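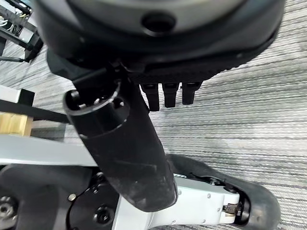

Port closures are usually reported by the hour they start. For freight operators the more useful figure is the hour at which the backlog clears, and in the Jolbridge case that took 19 days.

The closure itself was short. In December the regional government suspended all truck access to the container terminal at Jolbridge under a public health order. Vessels could berth and unload. Trucks could not enter, and drivers already inside were held at the gate until they had been tested. The order ran for three nights and was lifted without extension.

By then 571 containers were waiting in the yard past their scheduled pickup time. The terminal's booking system, supplied by Timico, had no procedure for a suspension of this kind. Each missed slot was recorded as a failure by the carrier, and the system moved the booking to the end of the queue. Carriers with several missed slots were locked out automatically.

"The software did what the contract said," says Kai Gerlach, who plans inland routes for the haulage firm Llorente. "The contract was written for late trucks. It had no line for a closed road."

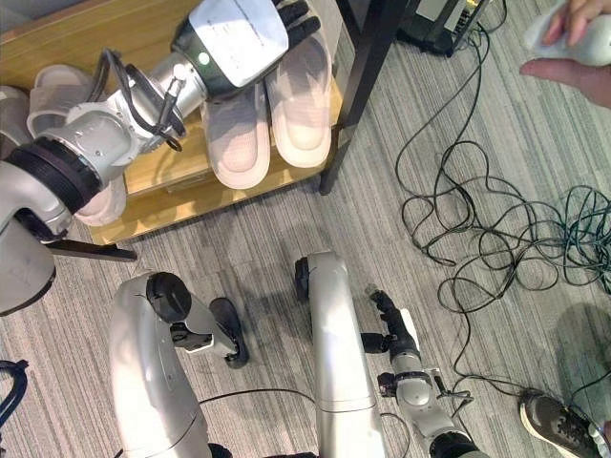 Gerlach's office rebooked by telephone for the first week. Refrigerated loads went first, then medical supplies, then everything else in order of arrival. The terminal accepted the list but could not enter it in bulk, and clerks keyed the changes one container at a time. Storage charges continued to build during this period and were later waived for carriers that filed a written claim within 10 working days.

The order was published in the evening, after most dispatch desks had closed. It named the access road but left out the rail spur, which runs through the same gate. Rail operators stopped service for one night while they waited for a ruling, then resumed. 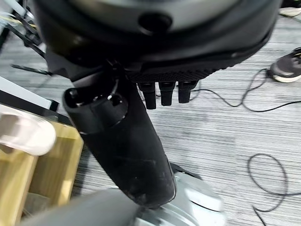

## Transport and Logistics

A revised procedure was issued on 2022-03-11. It requires the authority to give notice to the terminal before access is suspended, and it lists road and rail separately. Missed slots during a suspension are now frozen and restored in their original order.

Smaller carriers have asked for one further change. Grevo, which runs a fleet of around 100 trucks, wants the notice sent to haulers directly. The authority has said it will consider the request when the terminal contract is next renewed.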